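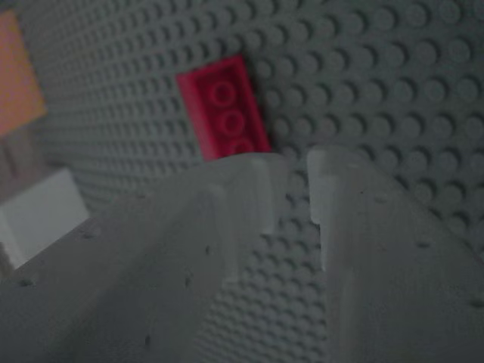
Mar 10, 2018

I've given up sugar in my coffee. It's been 19 days. The first week was bad and I had a headache for two of them.
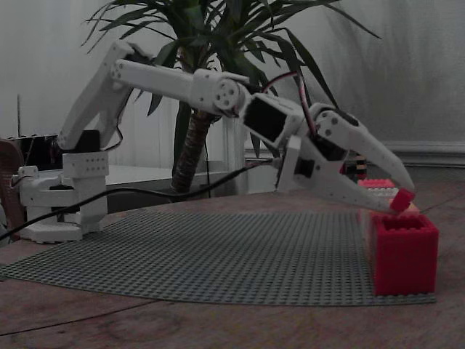

*Red bricks at the table.*

Hayley Oakley at work switched to tea instead, but I don't like tea. I tried cinnamon, which just floats on top.

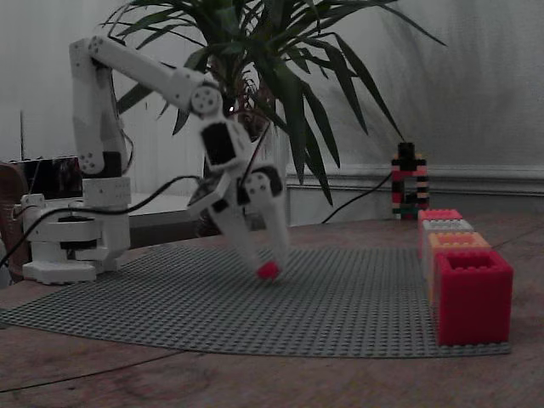

*The big gray baseplate.*

What helped was a lighter roast and a smaller cup. I used to take 2 spoons, three on a bad morning.
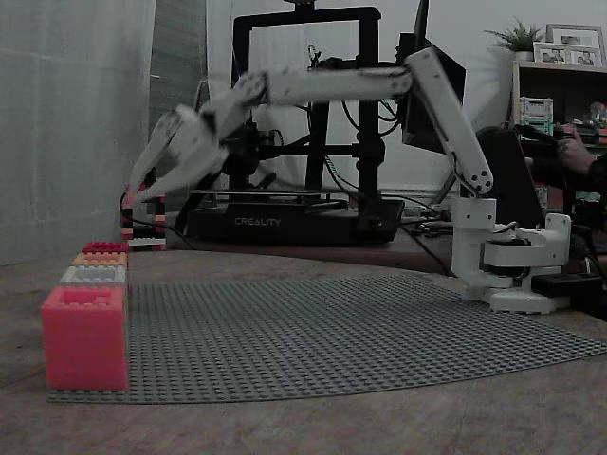
Cookies are next, probably in April. I still have a full tin to get through.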